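# Let Them Play With Their Food

I own 80 pieces of play food, and I'm going to defend every last one of them. My sister-in-law thinks it's clutter. The parenting column in the Finulbridge paper thinks kids should "help with real vegetables" instead, as if a toddler and a paring knife were a nice quiet Tuesday afternoon!

Look, I'm all for real vegetables. But my two kids wouldn't touch a bell pepper until they'd "cooked" one every day for a whole winter (we got our first set in November, from a secondhand shop in Grarnell). They served it to me with banana. They served it to the dog. By spring my younger one was asking for the yellow kind at the store - by name, out loud, in front of people.

And please, skip the giant sets with the beeping cash register. A plate and a handful of things to put on it is plenty. Kids will argue over what's for dinner just fine without batteries - mine once kept it up for two hours, and I drank an entire cup of coffee while it was still hot.

So buy the silly pepper. Let it live under your couch for a while.
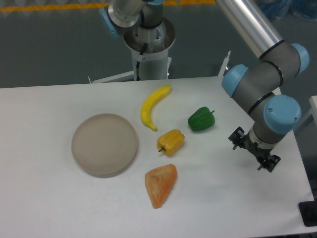 *Peppers, a banana, and a plate waiting for somebody's order.*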